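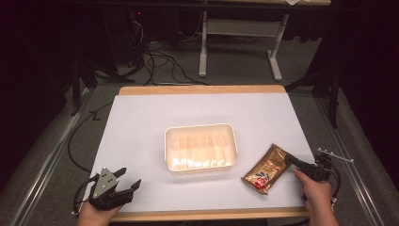 Virano review: a health records app after 3 months

Quick one, typing this on my lunch break so bear with me.

Virano is an app that pulls your medical records into one spot. Labs, prescriptions, visit notes, shot records, the works. You decide who gets to see what. Free for one person, paid plan if you want family on it. Reviewed on the version I had in February 2022, so menus may have moved.

Why I wanted it

Three doctors, two pharmacies, one kid with asthma. Every office has its own portal and its own password and none of them talk to each other. I was carrying a folder. An actual paper folder.

Setup

Fine, not great. Account took a few minutes. ID check wanted my license twice, second time it went through. Then you hunt for your clinics by name. My main clinic (Sernance, the one by the highway) came up right away. The allergist did not. Had to ask the front desk for a download and upload the file myself, which worked but the dates came in as month/day swapped on a few of them. Had to fix those by hand. Annoying.

First sync brought in 334 records. More than I expected. Alot of it is duplicates, same blood test listed once from the lab and again from the clinic. There's a merge button. It merges 2 at a time. You see the problem.

What I like

Sharing. You make a link, pick what goes in it, pick how long it lasts. Default is 7 days and then it's dead. Sent one to a new specialist before my visit and she had the whole med list up when I walked in. No clipboard. That alone sold me.

The log. Every time someone opens your stuff it's written down, with a time. You can't edit it and neither can they, supposedly. There's a page on how it works, something about hashes spread across different servers. I read half of it. My friend Ngan-ling Lui does billing for a dental group and read all of it, and she thinks it's solid but says most offices will never look at that side of it. Fair.

Med reminders are plain and they work.

What I don't

Search is bad. Type "iron" and you get everything from the enviroment questionnaire on down. No filter by doctor either.

Family plan. My kid's records sit under my login, and when you switch between people the screen looks the same except for a tiny initial in the corner. I nearly shared the wrong person's list. Needs a big fat color bar or something.

The insurance tab. Half built. It shows claims but not what you owe. Just leave it out until it's done.

Support answers, but slow, and the first reply is canned.

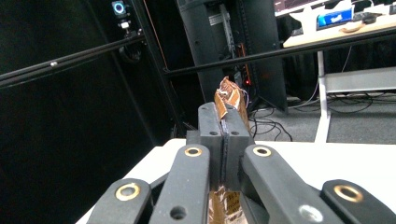 Can my doctor put new records in directly?
Only if the office is connected to Virano. Otherwise you ask for a file and upload it yourself, PDF or the standard export both work.

Compared to the others

Tried Yau before this. Prettier, way better search, but it wants you to join a rewards thing and share "anonymous" data to unlock basic features. Hard pass. Stilalach is more for people with one long-term condition, the charts are really nice if you track sugar or blood pressure daily. Doesn't do sharing links though, you print a report. If charts are what you need get that one.

Privacy stuff

Read the policy, at least the part on selling data. They say they don't. You can delete the account from settings, and I tested that with a dummy account. Gone by next morning, got an email. Download your file first becuase there's no undo.

Score

7 out of 10. Would be higher with a search that works. Keeping it for now, free plan for me, and I'll look at the family one again in May when my portal fees come up. If they fix the name switching I'll come back and update this.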